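Metal Bins for Toy Bricks: Frequently Asked Questions

Ruvent sells and lends open metal bins for sorting, washing and storing building bricks. These are the questions we get most from schools, libraries and families. Page last updated 23 August 2025.

Why would I use a metal bin for bricks?
Mostly for sorting. Bricks slide easily on bare metal, and you can tip out a full tub without half of it ending up on the rug. The bin is also easy to wipe down between groups.

Is it noisy?
Yes. Dropping bricks into an empty metal bin is loud, and there is no way around that in a small room. Lay a folded towel or a sheet of felt on the floor of the bin before you pour, then pull it out once the bricks are in. The felt liner for the Plostum bin can stay in all the time if you prefer.

How many bricks fit?
The Plostum holds 1,000 mixed bricks and still leaves room to move your hands through them. For sorting by color we suggest 500 or fewer. The smaller Kang bin is meant for a single child or a single color.

What kind of table does it need?
Any flat, sturdy table. The bin is heavy once it is full, so put it in place first and fill it afterward. Folding card tables are not strong enough. On a wooden table, put a thin mat under the bin if you care about the finish.

My bin is scuffed inside. Is it worn out?
No. Brick corners mark the metal, and the streaks build up quickly in the first few months. They do not affect how the bin works, and we do not replace bins for this reason.

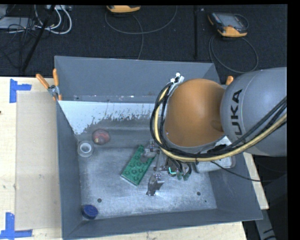

A green brick in a gray metal bin, with scuffs and streaks on the floor.

What about flaking along the edges?
Flaking is different from scuffing. If pale material is coming away anywhere inside the bin, brush off what is loose, vacuum the bin and wipe it with a damp cloth. Take the bin out of use with young children until this is done. If the flaking comes back, contact us and we will tell you whether the bin should be returned.

Can I wash bricks in it?
You can. Use warm water and a little dish soap, and keep electrical parts and stickered pieces out. Drain the bin when you are finished and dry the corners with a cloth – water left standing in the seams will leave marks.

How do I find the last few bricks?
Dark gray and black pieces are the hard ones to see against the metal. Bright colors such as green and red show up well. A desk lamp set low to one side helps, and so does running a flat hand along each wall.

Can I borrow a bin before buying?
Yes, from our Altenden store. Loans run for 2 weeks, and you may take up to 5 bins at a time for a school event. June fills up early with end-of-year fairs, so ask ahead for that month. Please return bins empty and wiped out.

Do you sell lids?
Only for the Kang. The Plostum is made to stay open, and a cotton sheet over the top will keep the dust off.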